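Home | Forums | Pressings | Cleaning | Gear | Log in

Matrix reads B-RE on one side only: repress or mixed plates?

Posted 2023-03-21 in Pressings

I have two copies of the Drirside double LP on the Gruvomau label. Sleeves and catalog numbers match. On the first copy every runout is etched plain. On the second, side B ends in "-RE" and the other sides match the first copy. Is the second a later repress, or the same run with one plate replaced? Both have the Grotberg stamp in the deadwax.

runout_reader
6 replies | 11 shares

Okonkwo

RE normally means recut. Side B got a new lacquer, the other sides kept their original ones. It does not date the copy by itself. If the first cut of B was rejected after test pressings went out, the recut may be on most of the retail run. Compare the stamper numbers near the label, not the matrix. Also measure where the last track ends on side B. A recut usually shows a different width of dead wax. 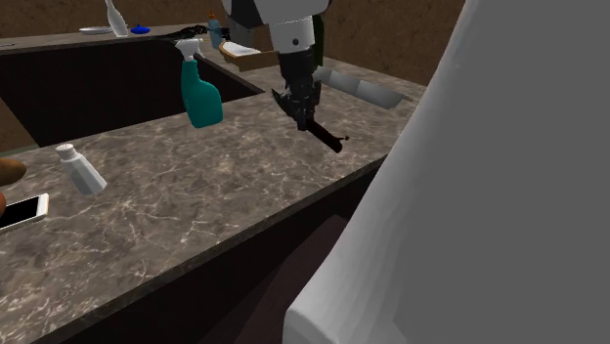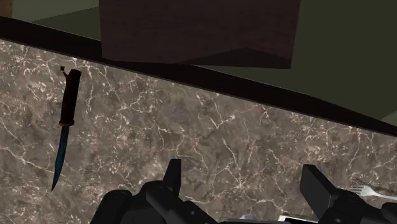

deadwax_dan

Mine is RE too and it was bought new in January, the month it came out. So not a later repress in my case. Sounds fine.

lathe_notes

Agree with Okonkwo on stampers. List it as a variant under the same release unless the labels differ. Put both strings in the runout field exactly as etched, including spaces, and note which characters are stamped.

Contact | Rules | © Pressings Help | Back to top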